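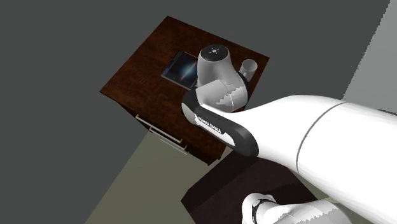 ## Session 4: Mealtimes with a fussy toddler

Module tutor: Suryani Siregar. Bring this sheet back in February for the follow-up.

Most children between 2 and 4 go through a stage of refusing food they used to eat. Growth slows after the first birthday, so appetite often drops as well. A child who eats very little at lunch may make up for it at tea.

### Who decides what

- The parent decides what is served, when, and where.
- The child decides whether to eat it and how much.

Arguments tend to start when these get mixed up. In the Nugroho case study (reader, section 2) the father spends most of the meal trying to get one more spoonful in. Note what happens to the length of the meal.

### Things to try at home

1. Keep meals and snacks at regular times, with only water in between.
2. Serve one food you know the child will eat next to anything new.
3. Start with tiny portions. A single green bean is enough.
4. Eat the same food yourself, at the same table.
5. Take the plate away without comment when the child has finished.

Too much milk is a common cause of a poor appetite. If a child drinks a 300 ml beaker before each meal, offer 100 ml after the meal instead and see how the week goes.

Pudding should not be used as a prize. It makes the main course look like a chore.

### When to ask for help

Speak to your health visitor or GP if the child is losing weight, gags or chokes often, or has dropped a whole food group.

### For next time

Keep a food diary for four days. Write down what was offered as well as what was eaten. Hidayah Liem will take the session on bedtimes.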